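Sowerby Community Help > Home & Family > Cleaning and Storage

Best way to sort out a mixed bin of toys and cleaning stuff?

Posted by sultness_kate
August 24, 2025

Hi all, hoping someone has done this before. We moved into a smaller place over in Sultness and somewhere along the way everything that had no box went in with everything else. So now I've got big metal bins with kids toys, car wash mitts, sponges, clear plastic bits, who knows. All touching each other. Some of it has clearly been rattling round since the last house.

I want to do it properly this time, one bin at a time on the kitchen table, and get it done before school stuff takes over. Trouble is I keep stalling. Pick up a sponge, no idea if it's been used on the car or the bathtub, put it back down. Then the action figures. My son is four and still puts things in his mouth so I don't love them sharing a bin with cleaning things.
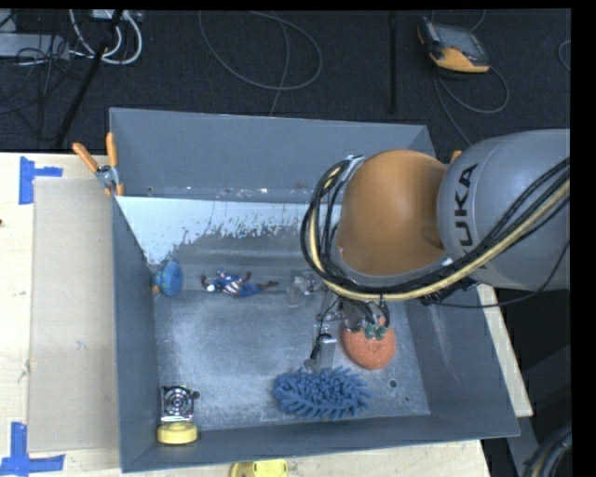 So really three things I want to know. What order do you go in, what do I wash and how (the fluffy chenille type mitts especially, never know if they can go in the machine), and do the bins themselves need anything before the toys go back in? They're plain metal, no lids. I have a budget of around $100 for containers, would rather not spend it all.

Also no garage here. Just a hall closet and space under one bed.

Edit: washer is a top loader if that matters. No dishwasher.

3 replies

lunusow_laundry
Marked helpful by poster

Did this after our move to Lunusow, took a weekend, would not do it the same way twice. What I'd do now:

Don't sort by room. Sort by what it touches. Stuff that goes near a kid, stuff that goes near a car, stuff that goes near a toilet. Three piles on an old sheet. If you can't remember where a sponge has been it goes in the trash, don't think about it, sponges are cheap. That alone will get you through half the bin.

Chenille mitts. Most are fine in the machine but check the tag first if there still is one. Shake it outside, rinse under the tap untill the water runs clear, THEN wash. Cool or warm, small amount of liquid detergent, no fabric softener (it coats the fibers and they stop picking anything up). No bleach. Wash it with other microfiber or alone, not with towels, the lint gets into the noodles and you will never get it out. Air dry. If you must use the dryer, lowest setting. In a top loader put it in a mesh bag or it can wrap round the agitator, ask me how I know.

If it was used with wax or tire stuff, don't put it in the machine at all. Hand wash or toss.

Plastic figures: bowl of warm water, dish soap, old toothbrush for the creases. Rinse, stand them on a towel overnight. Don't soak anything with a joint that might hold water, or anything with a battery or a sound chip. Those just get a wipe down. Painted ones go easy with the brush, the color can come off on faces and hands.

For a kid that age also check for loose small parts while you're at it. Anything cracked goes.

Bins: hot soapy water, rinse, dry right away with a cloth. Feel along the rim and corners for sharp bits. I wouldn't give a four year old a big metal bin as a toy box personally, heavy, and they climb in. Keep those for the car and cleaning things and get him a fabric one.

Total spend for me was under half your budget. Two fabric cubes, a pack of mesh bags, a shoe organizer for the closet door. The shoe organizer is the best thing, one pocket per mitt, everything gets air.

bigkev568

just throw it all out and start over. life is short

mudroom_mom

Agree with most of the long answer above but not the order. Do the toys FIRST, wash them, get them out of the room. Otherwise your kid finds them in the pile and the day is over.

Couple of things to add

- clear plastic stuff, put it to one side on something dark, towel or tray. I threw away a perfectly good lid for our blender because I could'nt see what it was against the rest

- cleaning things go UP, top shelf of hall closet. not under the bed. under the bed is where he will be

- write on masking tape, CAR, BATH, KITCHEN, stick it on every bin. Nobody in my house read the labels for a month but they do now

- if you end up with too many mitts, the Kaludholm swap shelf takes clean ones, they did last October anyway. Call first

For the sponges, I cut a corner off the bathroom ones. One corner missing = bathroom. Never mix them up again.

sultness_kate

Thank you both!! (and kev lol). Going with toys first. Never heard of the corner thing, doing that tonight. Does the mesh bag need to be a fine one or is any ok?

lunusow_laundry

Fine mesh if you have it. The wide hole kind lets the tufts poke thru and they snag. An old pillowcase with a knot in it works too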